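Housewares and Domestic Interiors
Unit 2: Lidded cookware and the table surface
Instructor: Roswitha Wunderlich
Handout revised November 23, 2022

Reading before class: Hinrichs, chapter on covered vessels. The Skinolo catalog pages are optional.

2.1 Terms

A saucepan is a straight-sided or slightly flared vessel with one long handle. A second short handle opposite the first is called a helper handle and is found mostly on larger sizes. A stockpot has two short handles and greater depth. In the exercises, use "saucepan" only where a long handle is present.

The lid has three parts for our purposes: the panel, the rim and the knob. The panel may be glass or metal. On a glass lid the rim is usually a metal band that protects the edge of the glass from chipping and gives a regular contact surface against the pan. The knob is fastened through the center of the panel. Its fastener should be checked for play whenever the lid is inspected.

2.2 Glass lids

A glass panel lets the cook check the contents without lifting the lid. Heat and vapor loss are reduced accordingly. The drawback is weight and sensitivity to impact. A chipped glass lid is withdrawn from use, even when the chip is small and lies under the rim.

Glass also reflects. Under ceiling lighting, the interior of a dark pan can be hard to judge through the lid, especially from a low angle. Move your head before you move the lid. For inspection of the interior finish, the lid comes off.

2.3 Color and matching parts

Manufacturers often give the knob and handle one color and leave the body dark. The color then identifies the set when several pans are stored together. Record the color of the knob and of the handle separately, even when they match. Replacement knobs are common in used cookware and are a frequent source of wrong attributions. Brand lettering, where present, is recorded exactly as printed, with its position (lid, base or handle).
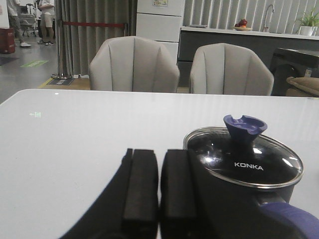
A pan on a display table is placed with the handle turned away from the walkway and kept inside the table edge wherever space allows. The same rule applies in the kitchen, where the handle is also kept clear of neighboring burners.

2.4 Pale glossy tabletops

A white glossy top gives strong contrast with dark cookware, and for this reason it is common in showrooms. It also picks up reflections from lights and signs in the room. Do not record a reflection as a stain or a color defect. Change position and look again; a stain stays where it is.

A hot pan needs a trivet on any top whose heat rating is unknown. Drag marks are avoided by lifting.

2.5 Seating at the table

Channel tufting divides an upholstered back into parallel padded sections. On a rounded, shell-like back the channels usually run vertically and follow the curve. Dust and crumbs collect in the seams, so clean along the channel with a narrow brush attachment.

Exercise

Choose one lidded pan from the Nindar shelf. Record vessel type, lid panel, rim, knob, handle and lettering. The completed sheet goes in the Unit 2 folder.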